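# Left arm stops with an overcurrent fault during cloth folding

**Posted by Stellow_Lab2**

Our site at Herkilbridge operates a two-arm folding station under Multis control software. The left arm halts with fault 737, usually when it lifts fabric away from the table. The right arm continues for a moment before the station stops. The fault was logged 13 times in January. Restarting clears it, but it returns. We would like to know whether the gripper should be replaced.

## Replies

**fieldservice_moen**

Please do not replace the gripper yet. A fault that appears only on the lift often points to cable drag at the wrist or elbow. Switch off power to both arms, move the left arm by hand through its full lift, and watch the cable at each joint. It should not tighten or catch.

**rmt1027**

Had the same code. Raised the current limit to 2000 and it went away.

**Multis_forum_support**

The previous suggestion is not advised. Raising the limit hides the fault and may allow the arm to pull against a snagged cable or a person's hand. Please restore the original value and proceed as follows:

1. Compare the cable loops on both arms, from wrist to base. The purple cables at this station arch over each wrist and form a loop lower down.
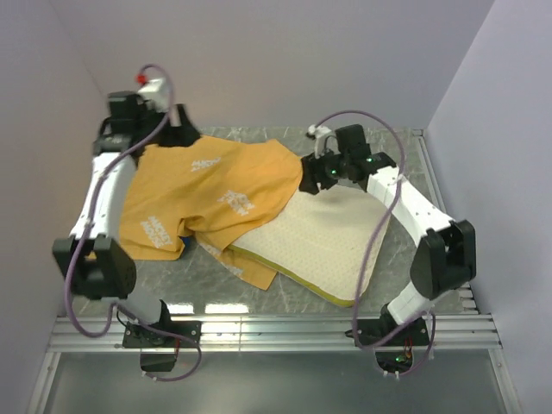

2. Run the lift at low speed without fabric — if the fault still occurs, keep the arm out of service and send us the log.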